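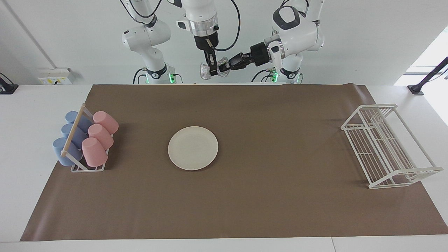

Clear plastic bag over brown paper on the white table

Packing dinner plates for a move, paper or bubble wrap?

Dinix
Moving at the end of the month and got to pack my mum's old dinner service. It's Larnetti, 36 peices all in, plain stuff but you can't get it any more so breakages would be a pain. Going into Alley storage for a bit first, then on to the new flat. Could be in there till spring.

Last move I used newspaper and everything came out grey. Took ages to wash. Also lost two side plates, stacked flat at the bottom of a huge box with books on top, yes I know.

So. Paper or bubble wrap? Do plates go flat or on edge? And does it matter that the unit's not heated? Man on the desk said fine but he'd say that. Van's booked for Thursday so quick answers please.

Rowbotham
On edge. Always. Like records in a crate. Flat means the bottom one carries the lot and one bump does it.

How I do it. Lay a big sheet of plain brown paper on the table, plate in the middle, fold the corners in one at a time, then next plate on top and carry on till you've got a bundle of three or four. Wrap the whole bundle again. Tape it, but tape on paper only, never on the plate, specially if there's a gold rim.

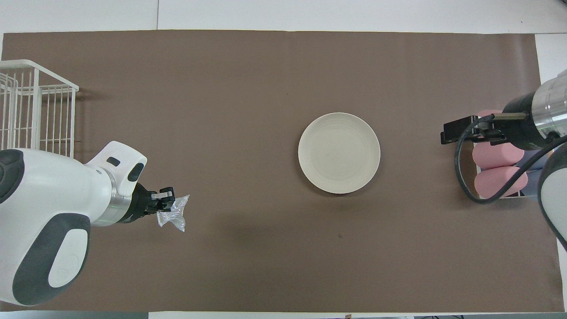

Page last changed in December

Box wants a good layer of scrunched paper at the bottom, more than you think, bundles in standing up, then stuff the gaps. Shake it a bit. If it rattles it's not done. Cups and bowls in a seperate box, cups upside down, handles wrapped first.

Small boxes! Big ones get too heavy and then someone drops them. I weigh mine on the bathroom scales, stand on with the box and take yourself off the total. Anything I can't lift easily gets split.

Newspaper is fine on the outside as padding, just not touching the china. Plain paper off a roll is cheap enough, I got 6 rolls for a three bed house and had one left over. Didn't use bubble wrap at all apart from the teapot.

Storage. Cold won't hurt them. Damp will get the cardboard though, so keep boxes up off the floor, a pallet or a couple of planks, and dry everything properly before you wrap. Overnight on the rack, not a quick wipe.

hobbleton5
bubble wrap every time, never broke one

polly_in_the_pantry
Bit of both for me. Paper next to the plate, bubble wrap round the bundle. Wouldn't leave bubble wrap right up against anything glazed for months, mine came out with little round marks on. Some washed off, some didn't. Glazes differ I suppose.

Also write on the SIDE of the box not the top. You stack them and then can't see a thing. Mine just say PLATES THIS WAY UP with an arrow, and which room.

Check what the storage insurance covers before you sign. Ours wouldn't pay for china we'd packed ourselves, was right down in the small print. Might be diffrent at your place, worth a phone call.

Dinix
Thanks all. Paper it is, on edge, bubble wrap for the gravy boat. Will ring Alley about the insurance tomorrow. Anyone know if old towels are ok for padding, got loads

Rowbotham
Towels are fine if they're dry. Saves paper too.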